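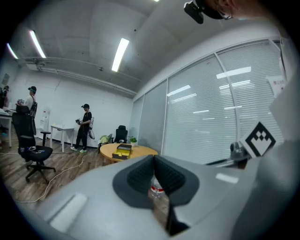
Azadeh Shirazi wrote to us that the first thing she does after a morning of recording is sit down and throw half of it away, and that until last July the throwing away took longer than the recording did. We hear that a lot, in one form or another, and it is a fair place to start, as Goodall was written for the hours after the grippers go back on the shelf.

Goodall 5
Session software for hand-held gripper recording
By Nikberg, Flukasville

Overview

Goodall takes the raw recordings from hand-held grippers and head-worn cameras and turns them into clean, trimmed, time-matched episodes that you can hand straight to a training run. It finds where the gripper was at every moment, works out how far the fingers were open, cuts the long recording into separate attempts, and sets aside anything it isn't sure of so that a person can take a look. You can run it on one operator at a kitchen counter, or on several people working in the same room at once, which was the case we had most in mind when we started this version.

If you have used Goodall 4, you'll find most things where you left them. The timeline is still along the bottom, the review tray is still on the right, and the keyboard shortcuts haven't moved (we did try moving two of them, and you wrote to us, and we put them back).

Finding the gripper

Position tracking uses the gripper's own camera together with its motion sensor. Where there is a printed square marker on the gripper, Goodall reads it too, and uses it to tie the gripper to whatever a head camera sees. A marker doesn't need to face the camera squarely. Tilted ones are fine, and so are partly hidden ones, as long as the black border can be followed on at least three sides.

Offices are harder than people expect. Long tube lights flicker, blinds throw bright stripes, and a plain white wall gives the tracker very little to hold on to. Version 5 has a new setting called Steady Light, which you'll find under Room, and it lowers the weight of anything that looks like a reflection or a ceiling light. Please try it before you start rearranging furniture! If you do still lose tracking against a bare wall, a few posters at chest height will usually bring it back.

Several people in one room

This is the part we are fondest of. Other people walking about used to confuse the map, because the tracker would latch on to a moving shoulder or a backpack and decide that the room had shifted. Goodall now sets moving people aside before it builds the map, and then keeps a separate path for every gripper in the session. All the paths share one floor plan, so you can pull up two operators side by side and see where they were standing when one of them reached across the other.

Each device keeps its own clock, and clocks drift. At the start of a session, show every camera the sync code on a phone or tablet for 5 seconds, and do the same once more before you pack up. Goodall lines everything up between those two points. If you forget the second one, it will fall back on matching movement between the head camera and the gripper, and it will mark the session in amber so you know.

Cutting and reviewing

Most recordings are mostly waiting. Somebody resets the objects, somebody fixes a cable, somebody has a drink of water, and all of it is on the recording. Goodall looks at finger opening and hand speed together and suggests a start and an end for each attempt. You can drag either one. It remembers how you tend to drag them, too - after a dozen or so corrections on a task, the suggestions begin to lean your way.

Clear objects deserve a word. Plastic bottles and glasses are hard on any depth estimate, and we would much prefer to leave a gap than to fill it with a guess. Where the depth is weak, Goodall writes a confidence value beside it and leaves the color picture alone. Labels and caps are generally solid enough to follow, so an object track will often hang on to those.

Faces of people in the background can be blurred on import. The blur is made on your own machine, and the unblurred copy stays where you put it, or goes, if you tick the box that says so.

Planning check

Once the episodes are cut, you can replay them against a model of your own arm. Trenarness, our planning add-on, goes through each path and tells you whether the arm could follow it at the speed it was recorded, whether a joint would run out of travel, and where the wrist would need to flip. It comes with 12 arm models, and you can load your own from a standard description file. Paths that fail are tagged and kept, and you can filter them out at export or ask for a slowed-down version.

Trenarness is included with the Lab license and sold separately for the Single license.

What you'll need

Operating system: Linux, 64-bit
Memory: 32 GB, more for long sessions
Graphics: a card with 8 GB or better
Camera input: 30 or 60 frames per second
Largest session: 90 minutes per device, 7 devices
Export: episode folders or a single archive, with or without depth

Recordings that run longer than the limit can be split on import, and the pieces will share a map.

Licenses and updates

Single covers one workstation and one named user. Lab covers one site, with as many workstations as you like under the same roof. Both come with 12 months of updates and email support from the people who write the code, so expect a real answer and perhaps a question or two back. Sending us the session log along with your question saves everybody a day.

Owners of Goodall 4 can move up free of charge if they bought after 1 May 2018. Your old projects will open, though the first opening takes a while as the maps are rebuilt, and we suggest you keep a copy.

Related pages
Goodall 5 release notes
Printing and mounting markers
Trenarness arm model list
Ask for a trial key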